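21 October 2026

Back at the Gostton site for the wipe-down tool. Dimus want it ready for handover and I still don't see the hurry. The grip pads were changed in March and already the left one is letting cloths slip. Siriwardena's manual says the pads last 100 shifts. I'd like to know who did 100 shifts with one, and on what.

Set the closing force down 2 notches and tried again with the microfibre cloths, one pick after another. It held better, or I wanted it to. Seven drops in the morning with the old setting, two in the afternoon with the new one, but I'd also cleaned the pads with spirit over lunch, so I've no idea which of them did it. Should have changed one thing at a time. I know that and still did both.

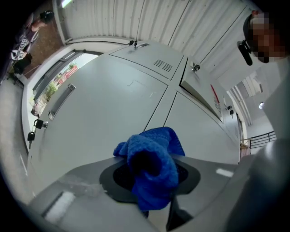

The log on the tool gives 444 cycles since the last reset, and I don't believe that either — the counter adds one when you switch it on. Wrote to Florkby to ask if theirs does the same. They'll say it doesn't.

Tomorrow: old force setting, clean pads, same cloths. If it still holds, it was dirt all along and the new pads can stay in their box. Need more spirit and a fresh pack of wipes.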